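Grants > Voston Community Fund > Funded projects > Progress reports

Eltbridge Memory Café: progress report to the Voston Community Fund

Reporting period: the six months to the end of April

Summary

The café has run every Sunday afternoon in the period except for the two weeks when the hall boiler was out. The grant pays for room hire, the session leader's hours, transport and materials. Spending is close to budget, apart from transport, which is over. We are asking for one change to the way the grant is divided, set out under Money.

Attendance

We recorded 123 people through the door over the six months, counting each person once. A little over half were living with a dementia diagnosis and the rest were partners, sons and daughters, or neighbours who came with them. Numbers dipped in January and recovered when the evenings got lighter. The start time moved from 2.30 to 2 pm at the request of carers who did not want to drive home in the dark, and we have kept it there.

Most new people now come through the Krasniqi pharmacy on the high street, which hands out our leaflet with repeat prescriptions. The GP surgery has sent fewer than we hoped. We have asked for a slot at their next practice meeting and are waiting for a date.

Table sessions

The middle part of each afternoon is spent at the tables with everyday things to handle and talk about. We change the items with the season and try to keep them ordinary. Artificial flowers and fruit have gone down well, and a banana will start a conversation about rationing or packed lunches with almost anyone over eighty. Plain dark cloths went on the tables in November after advice from Rasilora, the training provider, that patterned ones can be confusing for people with poor sight. We will not be going back to the patterned set.
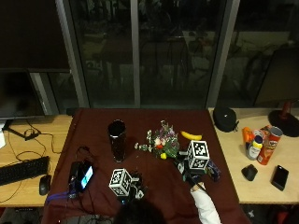

Singing

Singing takes up the last part of the afternoon. The song sheets have been reprinted in larger type and the running order is now fixed, so people know which song means it is time for coats. We lost our pianist in February and used recorded backing for five weeks. It was too fast. A new pianist has started and is happy to stay until the summer.

Carers' half-hour

This was a new item in the application. Carers can sit in the side room with a hot drink while the table session goes on. Take-up was poor at first as people did not like to leave the person they had come with. It improved once we left the door open. The subjects raised most often were attendance allowance, night waking and giving up driving. A benefits adviser has visited twice and will come again in the autumn.

Flower afternoons

We ran these as a trial in March, and people asked for more. Stems are passed round, sorted by colour and put into bunches, with a lot of talk about gardens and allotments along the way. Artificial stems can be used again and do not set off anyone's hay fever. The cloths pick up lint and need a good brush before each session.

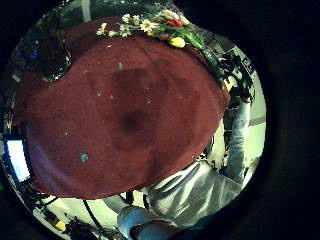
Flowers on one of the maroon cloths

Two people who had not spoken much in earlier sessions joined in well. We plan to hold a flower afternoon once a month from now on.

Money

Spending on materials was £30 under budget. Room hire was as forecast. Transport was overspent, mainly on taxis from the villages after the Sunday bus was withdrawn. We would like to move £2,000 from the outings line to transport. The outing to the coast would then become a shorter trip to the garden centre, and the people we asked were content with that.

Problems in the period

The boiler failure is covered above. The hall has since fitted a new pump. Storage is still tight, and the materials for the table sessions share one cupboard with the playgroup. Items get mixed up and some have gone missing. We have asked for a lockable shelf.
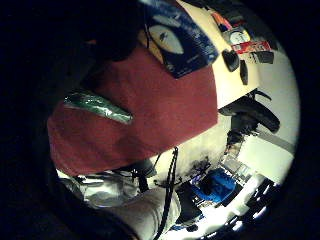 Next six months

Flower afternoons monthly, as above.
Second leaflet drop through the pharmacy and the library.
Refresher training with Rasilora for all regular helpers.
Decision on whether to open on a second afternoon, depending on the cost of transport.

A full set of accounts will follow with the end of year report.

Related reports

Eltbridge Memory Café: first report
Voston Lunch Club: end of grant report
Eltbridge Community Transport: progress report
Guidance on moving money between budget lines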